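Astow publishes results of domestic hot water and drainage trial

16th April
By Ourania Kyriakidis

Astow, the housing services contractor, has published the results of its trial of low-flow kitchen fittings in occupied rented homes. The trial covered 36 flats in the Dranulow district and compared water use, waste pipe performance and repair calls before and after the fittings were changed. The full report is available to landlords and managing agents on request.

The work was led by Andri Fuchs, head of building services at Astow, with site supervision by Lambros Raptis. Fittings were supplied by Hafstein under a standard purchase order. Hafstein had no part in the collection of readings or in the drafting of the report.

Each flat received a replacement mixer tap with a flow regulator, new isolating valves on the hot and cold supplies, and a washable strainer in the sink waste. Where a dishwasher was present, its drain hose was re-routed so that it rose to the underside of the worktop before joining the sink trap. Existing sinks, worktops and appliances were kept. No flat was without water for longer than a single working visit.

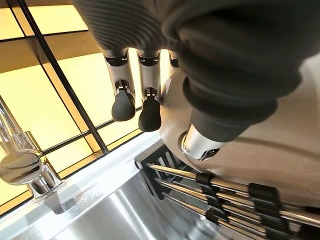 Method

A sub-meter was fitted to the hot supply and another to the cold supply at the kitchen branch. The meters logged flow at fixed intervals and the data were collected by the site team at the end of each stage. In total, 1,133 valid daily records were used in the analysis. Records were rejected where a meter had lost power, where the flat was empty overnight, or where a plumber had drawn water for testing.

Residents were asked to carry on as normal. They were not told which readings would be used, and no advice on saving water was given during the trial. A short form was left in each kitchen so that slow draining, odours, noise from pipes or changes in water temperature could be noted.

Static and running pressure were measured at every tap. Flats with low running pressure were given a regulator of a different rating, and the report lists these separately.

Findings on water use

Hot water drawn at the kitchen branch fell in most flats. The reduction was greatest where residents washed up under a running tap. It was smallest in homes that filled a bowl or relied mainly on a dishwasher, where the volume needed for each task is fixed and a lower flow rate only lengthens the filling time.

Cold water use changed little. The report puts this down to the large share used for filling kettles and pans. Several residents noted that large pans took longer to fill, and 2 asked for the regulator to be removed. Both requests were met and the flats were taken out of the final comparison.

Findings on drainage

Reduced flow at the tap can allow grease and food particles to settle in long horizontal runs of waste pipe. This was the main technical concern when the trial was planned. Camera surveys of the waste pipes were carried out at the start and again in February.
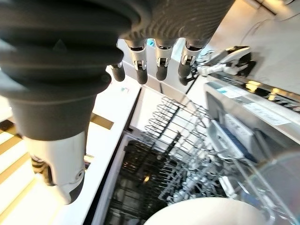
Deposits had increased in 6 flats, all of them on runs with a fall below the design value. Pipes laid to the correct fall showed no measurable change. Astow has since re-clipped the affected runs and will survey them again before recommending regulators for similar layouts.

The raised drain hoses gave no trouble in service. Before the trial, several hoses lay flat along the cabinet base, an arrangement that can let waste water from the sink pass back towards the appliance. Complaints of standing water in the base of the machine stopped after the hoses were moved, although the number of earlier complaints was too small to support a firm conclusion.

"The fitting is simple and the pipework behind it is often poor," said Andri Fuchs. "We would advise any landlord to check the fall on the waste before touching the tap. If the fall is wrong, correct it first."

Recommendations

The report recommends that pressure and pipe fall be recorded for each home before any order is placed. Regulators should be chosen on running pressure, measured with one other outlet open. Strainers should be removable without tools. Drain hoses should be fixed at high level with a proper bracket; cable ties were found to slip.

Raelene Pomare, asset manager at the landlord Idov, said the findings would be used in setting the specification for its next kitchen renewal programme. "The readings by layout are the part we needed. Our older blocks have very long waste runs and we will treat them as a separate group."

A second stage will look at bathroom basins and showers in the same buildings. Ludger Grube has been appointed to manage it. Meter installation will begin once access has been agreed with residents.

Requests for the report, including the tables of pressure readings and the survey record sheets, should be sent to Ourania Kyriakidis at the Astow press office.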